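Print | E-mail

Search this site
Enter keyword

Laxdal to expand temperature-controlled storage at Riltitz terminal

Mar 2, 2023

Logistics operator Laxdal has confirmed that it will extend its temperature-controlled storage at the Riltitz inland terminal, adding 3,593 pallet positions for chilled and frozen goods. The additional space is due to come into use in June.

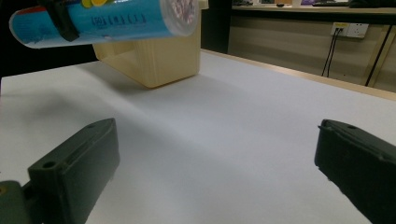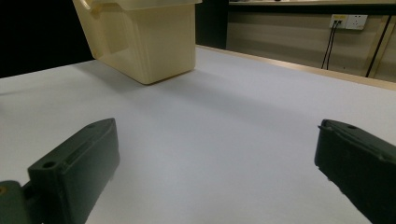

A can with a blue label held in a black clamp (first picture) and a white tabletop with a cream-yellow plastic bin (second picture).

The extension will stand on land to the east of the existing building, which was formerly used for the storage of empty containers. It will be divided into separate chambers, each with its own temperature control, so that dairy products, fresh produce and frozen goods may be held under one roof. A covered loading area with six new dock doors will connect the extension to the present warehouse.

According to the company, the decision follows a review of customer requirements carried out last year. The review found that a number of importers using Riltitz were obliged to send chilled goods onward to other sites on the day of arrival, as the terminal did not have sufficient space to hold them. Customers had also asked for longer opening hours at the gate and for better facilities for waiting drivers.

"Riltitz has served our customers well as a point of transfer, but many of them now wish to hold stock closer to the railway," said Dušan Kadrić, managing director of Laxdal. "The extension will allow goods to remain at the terminal until they are required by the shop or the kitchen. We are grateful to the local authority for the careful manner in which it has dealt with our application."

The new space will be available both to existing customers and to new ones. Part of it has already been reserved by the food distributor Tanton, which has signed an agreement for the use of two chambers. Tanton at present stores its frozen range at Trutow and will transfer this stock to Riltitz in stages once the building has been handed over.

Berenice Cisneros, head of supply at Tanton, said that the agreement would shorten the journey between the railhead and the company's main customers. "A large share of our goods already passes through Riltitz before being taken by road to Trutow and then brought back again in smaller loads," she said. "Bringing the stock and the railhead together will remove one stage of handling and will give our customers a later time for placing orders."

Tanton's offices and its ambient warehouse will remain at Trutow. The company stated that staff employed in the frozen section had been informed of the change and would be offered positions at one of the two sites.

Laxdal expects to recruit up to 25 people for the extended operation, including warehouse operatives, shift supervisors and refrigeration technicians. Recruitment will be led by Narendra Shukla, who has been appointed site manager at Riltitz and was previously responsible for the company's road transport desk. Applications will be invited in the coming weeks, and training will be given at the existing warehouse before the new chambers are opened.

The works will also include changes to the access road. A second lane will be laid for a distance of 300 metres between the public highway and the gate, in order that vehicles waiting to enter the terminal do not hold up other traffic. Electrical connection points will be fitted in the lorry park so that refrigerated trailers can be kept at temperature without the engine running. During construction, vehicles will be directed to the northern entrance, and hauliers are asked to follow the signs in place at the roundabout.

Rail services to the terminal will not be affected. Yolotzin Cervantes, who is responsible for intermodal services at Laxdal, said that the present timetable would be kept throughout the building period and that any proposal for further trains would be discussed with customers after the extension had opened.

Customers who wish to reserve space in the new chambers are requested to contact the Laxdal commercial department at Riltitz. Existing storage agreements will continue on their current terms until the date of renewal.

Print | E-mail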